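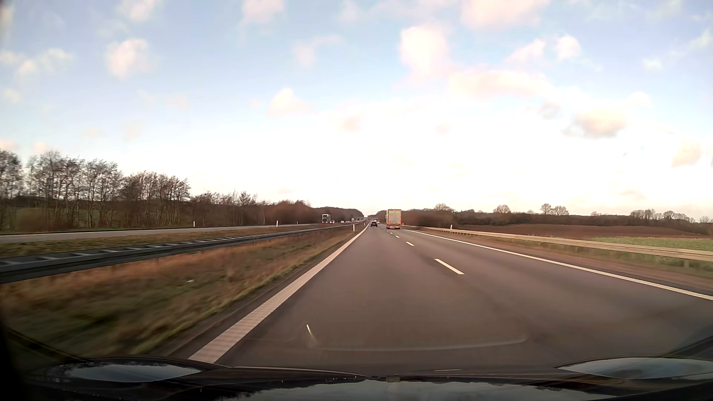
Hemp, and why I can't stop going on about it

Nov 6, 2019

Right, I've promised this post to at least three of you in the comments and then wandered off to write about soup, so let's get it done. I have become a hemp person. I don't mean the oil in the little brown bottles, which seems to be in every chemist and petrol station this year, and I don't mean the stuff that gets you high either. I mean the tall, scruffy, leafy farm crop that people used to make rope and sails out of, and that a small number of very patient farmers are growing again.

It started in February with a bag of horse bedding. A neighbour had run out of straw and had been given some chopped hemp stalk to try, and she gave me half a sack for the hens. It was lovely! Pale, light, no dust to speak of, and the hen house smelled better for a fortnight. I looked on the back of the bag and found it had been grown at Nitovdale, a good deal closer than I'd have guessed, and that was it. I wrote to the farm, they wrote back, and at the end of the summer I finally got to go over and see a crop standing.

I'd pictured something like maize. It's closer to walking into a hedge that has lost its mind. The plants in the middle of the field were well over my head, packed in so tightly that there was hardly a weed at the bottom, and the noise inside is wonderful, a sort of dry whispering. They sow it thick on purpose so that it goes straight up looking for light and doesn't bother with side branches. Long stem, long fibre. If you've only seen pictures of cannabis grown for its flowers (short and bushy with lots of room round each plant) you might not recognise this as the same species, but it is.

They had 13 acres of it this year, nearly all of one variety called Ferri. You can't just grow any old seed. In this country you need a Home Office licence, and the variety has to be one of the approved low-THC ones, and you have to say where the field is and how big. The farm had been through the paperwork before and were fairly cheerful about it, though the folder they showed me was as thick as a loaf. The part that made me cross is that the licence for fibre and seed doesn't let you use the leaves and flowers. You can sell the stalk, you can sell the seed, and the bit in between that fetches all the money has to be got rid of. Meanwhile the shops are full of oil pressed from plants grown abroad, perfectly legally. I had to have that explained to me twice and I'm still not sure I've got my eyebrows back down.

Anyway! Stalks. I want to talk about stalks.

A hemp stalk has two useful parts. On the outside is the bast, long strong ribbons of fibre that peel away a bit like the strings on celery. Inside is the woody core, which breaks up into chips called shiv (or hurd, depending on who you ask). My hens are living on shiv. Getting the two apart is the hard bit, and for most of history the answer was to leave it lying about in the damp until the glue between them rotted. That's called retting, and they still do it, in the field, after cutting. You lay the stems down in rows, let the dew and the rain at them, turn them, and keep going out to look. Too little and the fibre won't let go, too much and you've got compost. I was told it smells sweet when it's ready. I put my nose right in and got wet grass, but I'm new.

After that it has to be properly dry before it's baled, and this is where a British autumn can really hurt you. They'd had a bad year once with the whole lot sitting out through weeks of rain. This year they were luckier and had most of it in by the time I visited again, with the bales stacked in a barn with open sides.

Then comes the machine. It's called a decorticator, which I've been saying round the house ever since. Theirs is a second-hand Brillitz, bought from abroad and rebuilt over a winter, and it looks like a mangle that has eaten a combine. Stems go in at one end between ridged rollers, everything gets bent and cracked and shaken, and out come ribbons of fibre one way and a stream of shiv the other. They ran six bales through while I was there. It is incredibly loud and I could have watched it all afternoon – the fibre comes off in these great golden hanks, rough still, with bits of chip caught in it, and you want to put your hands straight in. (You can, once it's switched off. I did. I was picking it off my jumper for days.)

What happens to it next is the question I get asked most, so I'll go through what I learned, bearing in mind that I'm a keen amateur with a notebook.

The shiv mostly goes for bedding. It soaks up a surprising amount and it rots down quickly on the heap. A growing share goes to builders, who mix it with lime and water and pack it round a timber frame to make walls. I'd read about hempcrete but hadn't touched any before. There's a little test wall at the end of the barn and it's warm under your hand, like cork, and you can see every chip in it. It isn't strong enough to hold a roof up, so you need the frame, and it takes a long while to dry out. But it breathes and it keeps the heat in, and the mice don't seem to fancy it. One of the sheds at Wakby has been done this way and I'm going to go and lean on it as soon as I can find an excuse.

The fibre goes off for matting and insulation, the kind of thing you'd roll out in a loft. I asked about cloth, obviously, because I'm a sewer and I was hoping to come home with a bolt of Nitovdale linen. No luck. Turning it into something fine enough to spin takes kit that isn't around here any more, and almost all the hemp fabric you can buy has come a very long way. I find that sad and also rather exciting, as there must be someone with a shed and an old flax hackle who fancies having a go. If that's you, please, please write to me.

I did bring home a bag of raw fibre to play with. I've combed some of it with a dog brush, which worked better than it had any right to, and twisted up a length of string on the kitchen table. It's lumpy and hairy and it's now holding up my winter clematis. I counted and it took me 49 goes at joining in new bits before I had a piece I was happy with, so I won't be rigging any ships. Wetting your fingers helps a lot. So does not having a cat.

And the seed! You can eat it. I'd had the shelled hearts on porridge before without thinking much of it, but fresh ones toasted in a dry pan with salt are properly delicious, nutty and a bit like pine kernels. Keep the lid on, they jump. The pressed oil is a ferocious green and good on potatoes, but don't fry with it, and keep it in the fridge. It goes off faster than you'd think and when it does it tastes of putty.

I know what some of you are going to say, as two of you have said it already by email. Isn't it all a bit of a fad? Haven't people been promising that hemp will save the world since the nineties? Yes, and some of the claims are daft. I've seen it written that it needs no water and no feed at all, and the farm had a good laugh at that one. It's hungry. They feed it about the way they'd feed wheat. What it does do is cover the ground so fast that they don't spray for weeds, and it leaves the soil nice and open for whatever follows. The farm puts winter wheat in after it and says it's the best break crop they've had. That seems plenty to me without the miracles.

My notes came to 2,035 words before I'd even started this post, so there's more on the way. I want to do one on hempcrete once I've seen the Wakby shed, and another on old rope walks, as I've found a couple of street names nearby that look promising. If you've got one near you, let me know where it is. And if anyone wants a handful of fibre to try spinning, I've got most of a bag left and I'm happy to post it.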